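# The Bed Is the Wrong Shelf

Most households fold laundry on a bed. The reasons are sound: a bed is the largest clear horizontal surface in the home, it is close to the dresser, and its cover is usually clean enough for clean clothes. I have no objection to any of this. My objection is to the surface itself, which is soft, and to the fact that very few people do anything about it.

Folding is a matter of edges. A sweater is brought to a rectangle by aligning hem to shoulder and side to side, and each alignment needs something flat to register against. A mattress gives under the palm. Press down on one half of a garment and the other half shifts toward the dip. On a table the same press fixes the crease. The error on any one piece is small, perhaps the width of a finger, but a stack adds its errors together, and by the sixth or seventh piece the pile leans.

Quilts make the problem worse in a specific way. A patchwork quilt has seams, and seams are ridges. It also has a lot of print. I fold by eye, and a plain shirt laid across red dots and blue bands is harder to square up than the same shirt on a plain ground, as the eye keeps catching the wrong line.

The remedy I recommend is a woven mat, laid over the quilt before any clothing comes out of the basket. It doesn't make a mattress hard. It spreads the load of the hand over a wider area, covers the seams, and lets the fabric slide when it is turned. If the weave is striped, the stripes serve as a guide: set the side seam along one stripe and fold to another. 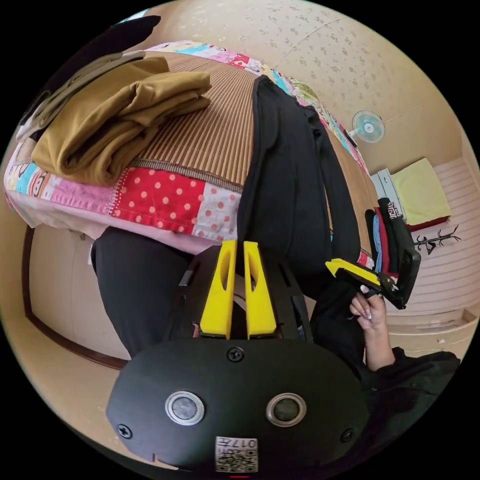

*Striped mat over a patchwork quilt, with folded mustard-brown clothing stacked on it.*

The stripes are worth more than they appear to be. I ran a small comparison at home in April, folding the same 28 shirts twice, once on the bare quilt and once on a striped mat. The bare quilt took 23 minutes. The mat took 19, and I redid fewer pieces. One person with one pile of shirts is weak evidence, and I was probably faster the second time for having just done it. I still use the mat.

Thiện La, who read a draft of this, objected that the table already exists. He folds at the kitchen table and considers the bed a place to sleep. His objection is correct for his apartment. In mine the table is two rooms from the dresser, it has to be cleared and wiped first, and a finished stack has to be carried past a doorway without tipping. Carrying is where stacks fail. A mediocre surface next to the drawer beats a good one down the hall.

There is a commercial answer too. Mundirau sells a rigid folding board, and Wimeck a hinged version that flips the sleeves in for you. Both produce uniform rectangles. Both are also sized for adult shirts, so towels, leggings and children's clothes go back to being folded by hand, and the board then needs a place to live. A mat rolls up and stands behind a door.

A few points of practice:

- Lay the mat with its border parallel to the edge of the bed. A crooked mat gives crooked folds.
- Put the stack on the far side and work on the near side.
- Stop at 9 pieces per stack, fewer for knits.
- Move finished stacks to the drawer before starting the next pile.

The last point is the one I defend most firmly. A bed has a deadline. Whatever is on it at 10 p.m. gets moved, usually to a chair — and clothes on a chair are unfolded again by the end of the week.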